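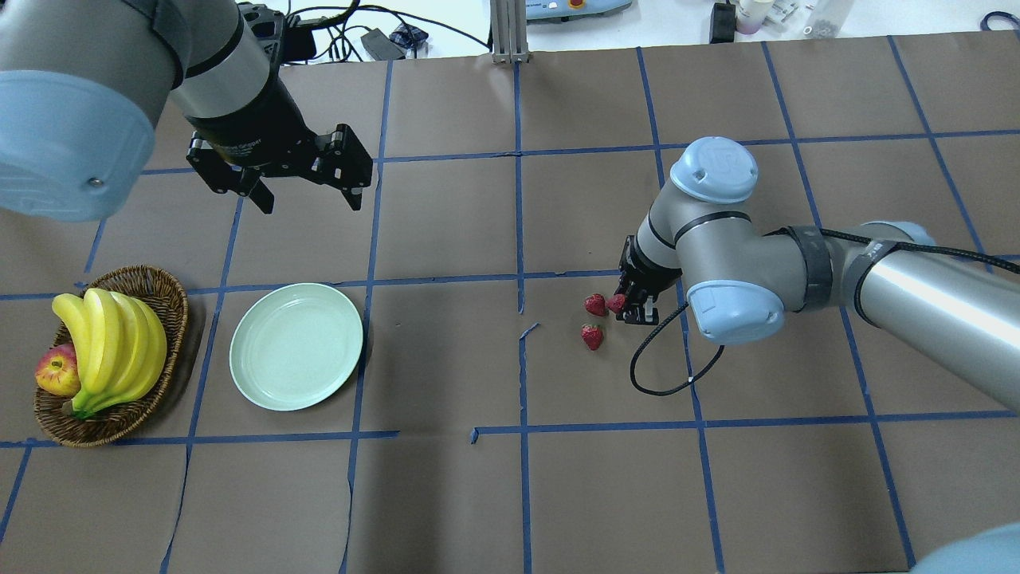 Posted by Cengiz Güler in Owner Logs > Gevska undercounter dishwashers
Status: open, waiting on part
Last edited in March

Error 53 at the end of the wash, water left in the bottom, glasses coming out cloudy

Right, I've been adding to this as I go, so apologies for the mess. Oldest stuff is at the top. If you've got the same machine and the same code, skip to the bit about the drain hose first and save yourself a lot of mopping.

The machine is a Gevska undercounter, the smaller one with the pull-down door and the dial on the left. It lives behind the counter at Tatlı, my cake and coffee place, where it does cups, saucers, forks and an awful lot of little glass dessert bowls. I bought it secondhand off a pub that was closing. It's had a good life with me and until this winter I'd never had the front panel off. There's a Greltero water softener on the feed, in the cupboard next door, and that comes into it later.

What happens: it fills, heats, washes, all sounding normal. Then when it should drain there's a hum, a sort of swallowing noise, and it stops with 53 on the display and grey water sitting in the bottom. Turn it off and on again and it'll sometimes drain fine. Sometimes it does a whole afternoon without complaining and then sulks at closing time, when all the big trays go in.

The manual has a page of codes and 53 just says "Drain time exceeded. Clean filters. Contact service." Thanks for that!

First go

Cleaned the filters. I do these every evening anyway so I wasn't expecting a revelation, but I took the whole lot out this time, the flat mesh one and the basket underneath, and gave them a proper scrub with an old toothbrush. Found a cherry stone and half a cocktail stick in the sump. Felt very pleased with myself, ran it empty, drained lovely. Ran it with cups, lovely again. Closed the ticket in my head and went home.

Next morning, second load, 53.

Second go

Checked the drain hose. This one is a bit of a faff as you need to pull the machine out, and mine is wedged between the fridge and the wall with hardly a finger's width to spare. (Lay a flattened cardboard box down before you drag it. I didn't, and there's now a scratch in the lino that I have to look at every day.)

The hose had been squashed against the back wall. Whoever pushed the machine in last, and I think we all know it was me, had folded the hose over on itself just where it goes up to the waste pipe. I straightened it, put a cable tie on to hold it to the pipe, and while it was off I ran water through it from the tap. Brown slime came out. Not a lot but enough to put you off your lunch. I'd say if you have 53 and you've moved the machine recently, look here before anything else.

It was much better after that. The swallowing noise went. I had 3 days with no errors and wrote a very smug message to my sister.

Then it came back, but differently. No gurgle now, only the hum, and then the code.

Third go, with the forum's help

I put a post up on the Brultum catering forum, which is mostly people swapping fryer parts but they're a kind bunch. The main suggestions were the pump blocked, the pump dying, the air trap blocked so the machine thinks there's still water in it, or the standpipe partly blocked further down. Somebody also told me to buy a new one, which, yes, thank you, if you're paying.

Gerrit Dierckx answered the same evening. He used to repair these for a living and he asked more sensible questions in one message than I'd thought of all week. I'm pasting his reply in as he wrote it:

"Does the water go down at all during the hum, even slowly? If it goes down but slowly, think blockage. If it doesn't move, think pump. If it goes down completely and you still get the code, think air trap. Put a strip of masking tape inside the tank at water level, start the drain, open the door when it errors and look where the water is compared to the tape. Do that before you buy anything."

So I did the tape trick. Electrical tape, as I had no masking tape, and it needs a dry wall to stick to, so wipe it first. The water hadn't moved on the bad cycles. On the good cycles it all went, at what looked to me like full speed. So on Gerrit's list it was the pump, or something stopping the pump, some of the time.

Pump out

Unplug it at the wall, please, and turn the water off. I know it's obvious. I also know what I nearly did with a cup of tea in one hand and a screwdriver in the other.

The pump is at the front right, low down, behind the kick plate. Bail the tank out first with a jug and then a sponge, and still have towels ready, as there's a surprising amount left in the pipework and it comes out sideways. Mine is held with 2 screws and a clip that I was convinced I'd snap. You push it in and then turn it, not the other way round. Gerrit told me that afterwards — it would have been nice to know before.

Inside, wrapped round the little impeller, was a tangle of string. Baker's twine! Red and white, the stuff we tie cake boxes with. It must have come in on a plate and slipped past the filter on one of the evenings it wasn't seated right. It had wound itself in tight behind the blades and I needed tweezers and a lot of patience to get it all. I thought that was it, finally, case closed, champagne.

But the impeller still felt wrong. Gerrit had said to turn it with a finger and it should move in little magnetic steps and feel even all the way round. Mine did that for most of the turn and then caught. There's wear on the shaft where the twine had been rubbing, you can feel a ridge with a fingernail. If the pump happens to stop in that spot it can't get going again, so it just hums. That would explain why it's been so on and off, and also why switching it off and back on sometimes gave it enough of a kick.

So it wants a new pump. Ordered one from the parts people, who have been friendly but vague about when. I've put the old one back in the meantime, cleaned up, and it's running better than it was but I wouldn't trust it with a Saturday-sized crowd.

The cloudy glasses

Separate problem, same ticket, sorry. I assumed for ages that it was all one thing, dirty water not draining and so dirty glasses. But they were still cloudy on the good cycles. If I rubbed a bowl with a bit of white vinegar it came up clear, and that means limescale.

Opened the cupboard with the Greltero softener and found that the salt had gone solid. There was a crust across the top, so it looked full whenever I lifted the lid, and underneath it was hollow with nothing much touching the water. A salt bridge, they call it. I broke it up with the handle of a wooden spoon (gently, you don't want to crack the tank), scooped out the mush, topped it up with fresh tablets and ran a manual regeneration overnight. Glasses were noticeably better next day. Now I give the salt a prod when I check it, and I don't fill it right to the top any more.

I also ran a descaler through the dishwasher while it was empty. Do open a window for that.

Where things are now

Filters clean, hose straight and tied, twine out, softener sorted. Still getting 53 now and again, always with just the hum. My way of limping along until the pump arrives: turn off at the dial, wait until I've made a coffee for somebody, turn on again and go straight to drain. It's never needed more than 3 tries. If it ever does I'm back to the jug and sponge.

I've moved the twine to the other end of the counter, well away from the dirty plates, and everybody's been told to listen for the filter clicking when they put it back.

Question for anyone who's fitted the new style of pump: does it come with the rubber seal or do I need to order that as well? The picture on the parts list shows one but the description doesn't mention it, and mine looks a bit chewed. Gerrit thinks it's included but he's only ever fitted the old sort.

I'll update when the pump's in.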